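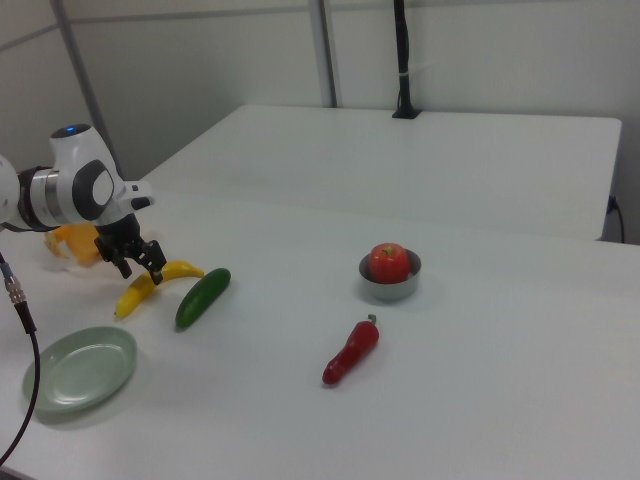

Page last changed: August, 4.12 pm

Figure 4. A banana and a cucumber on a white tabletop.

4. What "free" leaves out: costs at the school gate

4.1 Fees by other names

Tuition is free in both districts. Has been for years, on paper. Every head teacher we spoke to said so in the first minute, and most had the notice up by the office door. What families pay is something else, and goes under a lot of names: desk money, exam paper, chalk fund, guard fund, "contribution". Tindden schools mostly collect at the start of term. Skellier schools collect in bits, whenever something runs out, so parents there find it harder to say what they pay over a year and our totals for Skellier are probably too low.

We talked to 503 households, all with at least one child of school age. The form was the Lemieux form, long version, with the housing questions dropped and a page on payments added. Where a child was out of school we asked to speak to the parent and, if both agreed, to the child separately. The two did not always give the same reason. Parents said money first. Children said shame, or the teacher, or that they had been sent home and not gone back. We think these are often the same story told from two ends, but the data do not let us show it.

The commonest charge was for exam paper. In Tindden it was 3,000 a term in local currency at most of the schools visited, with one school asking less and one refusing to tell us. No receipt in most cases. A child whose exam paper is not paid for sits the lessons and then is kept out of the exam room, so the year does not count. Parents understood this perfectly well. Several had stopped paying for the younger child in order to get the older one through.

4.2 Being sent home

Sending home is not allowed under the district rules in either place. It happens anyway. Usual pattern – the class teacher reads out the names of those who owe, in front of the rest, and they leave before the first break. Some go back the next morning with part of the money. Some wait until market day. A small group doesn't go back at all, and these are the children the registers lose, as the name stays on the list until the end of the year and is then quietly left off the next one.

Head teachers were open about it, on the whole. Their side needs setting down fairly. The grant comes late or short. The guard wants paying. One school had gone two terms without a delivery of exercise books. If nobody is sent home, they said, nobody pays, and then there is no guard and the roofing sheets walk. We have no reason to doubt this. It does mean the rule against sending home is being broken by people who mostly agree with it.

Girls were sent home about as often as boys but came back less. The gap is larger in Skellier. We had expected the opposite, going by the earlier work, and checked the coding twice.

4.3 The journey

Distance came up more than we planned for; the form has only one question on it. For families on the far side of the river the Sonero bus is the only way in that doesn't take most of the morning. It costs 1,000 a week for a child, paid on Monday-to-Friday tickets that can't be carried over. Miss three days ill and they are gone. The bus leaves before six and will not wait, and smaller children are sometimes left standing if adults fill the seats first. Parents in the river villages gave the bus as a bigger worry than the exam paper. It is not a school cost in any budget we were shown.

Walking is free but not cheap, one mother's phrase, meaning shoes.

Two villages had tried sharing a hired pick-up. Both gave up, one after a breakdown and the other after a quarrel over who paid for fuel in the exam weeks when only the older class travelled.

4.4 Food in the bag

Neither district runs a meal in the upper classes. Lower classes get porridge when there is porridge. So food is carried, or bought from the sellers at the gate, and for a child out of the house from before six until mid-afternoon that is a real sum by the end of the month. Families gave food low down when asked about "school costs" and then high up when asked what the child takes in the morning. A wording problem, and ours. Future rounds should ask about the bag first.

Fruit and raw vegetables were mentioned most as what gets packed, then bread. We did not weigh or price anything, so no food figures are given in Table 6. Some children reported staying away on days when there was nothing to take. How many days we can't say, the recall is to poor past a fortnight.

4.5 Who gets let off

Every school in the sample said it had a hardship list. Only 12 households had a child on one. To get on the list you need a letter from the ward office, and the ward office in Skellier charges for the letter. Tindden stopped charging, but the stamp is kept at the district town and the trip takes a day.

Orphans living with relatives did worst here. The relative can't sign as parent, the ward office wants a parent's signature or a death certificate, and the certificate is another fee. Children with disabilities are meant to be let off automatically. None of the parents concerned had been told this, and two of the head teachers hadn't either.

4.6 Limits of this section

Households were picked from ward lists, so families who have moved recently are mostly missing, and they are likely to be worse off. Interviews in the river villages were done in the rains, when the bus is at its worst – this may have pushed transport up the ranking. Payments are as remembered by the parent, with receipts seen in only a handfull of cases. Schools knew we were coming. Boarding houses left out altogether; see section 6.

We did not ask about private lessons given by the child's own teacher after hours. Several parents raised it without being asked. It should have been on the form.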